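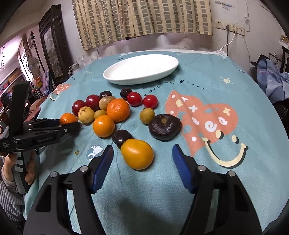

A guest who dries her hands and looks at the fruit will decide in one moment if the host has taken trouble, Mrs Chettiar used to tell her new staff, and she did not care how much the fruit had cost. Her first question to them was always the same: which piece do you put down first? Most of them answered "the biggest", and she sent them back to the table to try it and see.

Chapter 5
Fruit for the Table

In the last chapter we washed and sorted the fruit which came from the market. Now we bring it to the table. This chapter treats the plain fruit plate, as it is served after a family meal or in the breakfast room of a small guest house. Cut fruit and fruit salad come later, in the part on cold dishes.

When you have finished the chapter you should be able to choose fruit for one plate, decide the order in which it is laid, and keep the plate in good condition until the evening.

5.1 Before the plate is filled

Spread the cloth first and make it smooth with the flat hand. A cloth of one quiet colour, for instance light blue, is a good ground for oranges, plums and other strong colours. A cloth with a busy pattern makes the work harder, and the learner should leave it in the cupboard for now.

Then lay all the fruit loose on the cloth, in front of the empty plate. Many learners find this step slow and want to go directly from the bag to the plate. Please do not skip it. With the fruit lying open you notice the soft plum, the two oranges of different size, the skin which has spots. You can also turn each piece and choose its better side.

Spots on the skin are not always a fault. Some fruits are speckled when they are quite good to eat. Press lightly near the stem. If the flesh gives way under the thumb, put the piece aside for the kitchen.

Dried fruit may go together with fresh fruit, but it should have a dry neighbour. A wrinkled dark fruit next to a glossy one looks well, and it also tells the guest that both are meant to be eaten.

5.2 The shape of the plate

A round plate is filled from the middle outwards. An oval plate has two ends, and for this reason it asks for a little more thought. Put the large pieces, such as an orange, a little away from the centre. The plums come against them and hold them still. Small fruits, for example a mandarin, go into the gaps at the end.

A shallow plate has almost no wall, so the outer fruits must not be the roundest ones. Leave a free border the width of 2 fingers. At the Mustow guest house, where the exercises for this chapter were first tried, plates without such a border lost fruit on the way from the kitchen.

Dark plums should be parted. If they all lie together they make one black place, and from the door the guest cannot tell what they are. Put something yellow or orange between them.

5.3 Practice

Work in pairs. One learner lays out the fruit on the cloth and the other fills the plate, without speaking. Afterwards change the roles and use the same fruit again. Write in your notebook which piece you moved most often and where it finally stayed. The weights needed for larger plates are in the table on page 336.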